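Ticket subject: Kraft bubble mailers arriving with weak seals
Status: Open, waiting on customer
Product: Fumar padded mailers, carton of 425

Brenda Cheetham wrote:
Hello again, and thank you for being so patient with me on the phone this morning! I run a small candle shop and I've been buying these mailers since spring, always with good luck until this last carton. The peel-and-stick strip grabs fine at first, but by the next day the flap has lifted at one corner. I've tried pressing longer, I've tried a ruler along the edge, and I even moved the carton out of the garage in case the cold was to blame. No change — about one in ten still pops open.

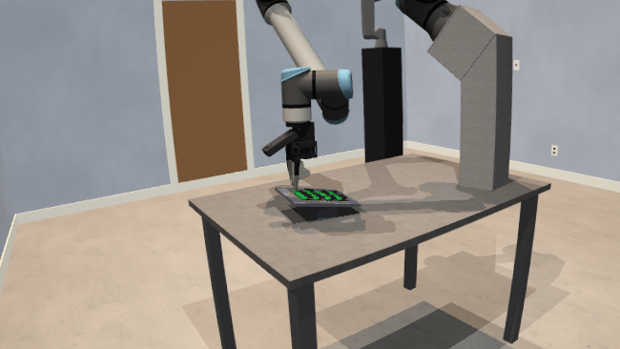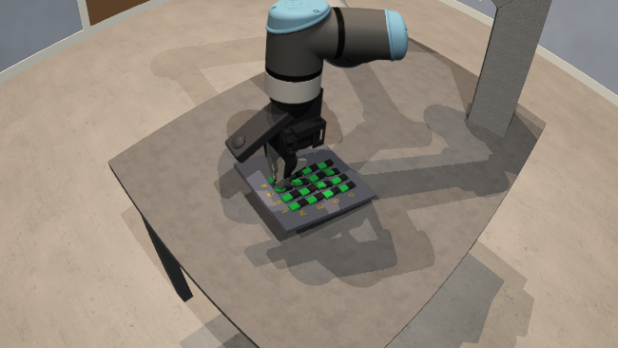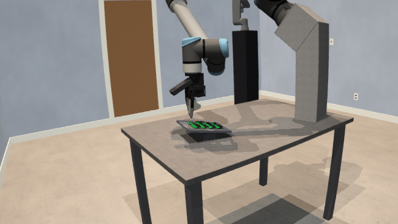

I should add that the older carton, what's left of it, still seals beautifully on the same shelf, so I don't think it's my storage. The lot sticker on the bad one says Kershaw, and the good one says Kulthorpe, if that helps you at all.

Roland Oakley, Plusinska Packaging support, replied:
Hi Brenda, it helps a great deal, thank you! Those are our two adhesive lines. Could you do one more test for me? Wipe the flap with a dry cloth, seal five mailers empty, and leave them flat for 72 hours. If any lift, I'll send a replacement carton right away — no need to ship the old one back. In the meantime a strip of tape over the corner will hold just fine.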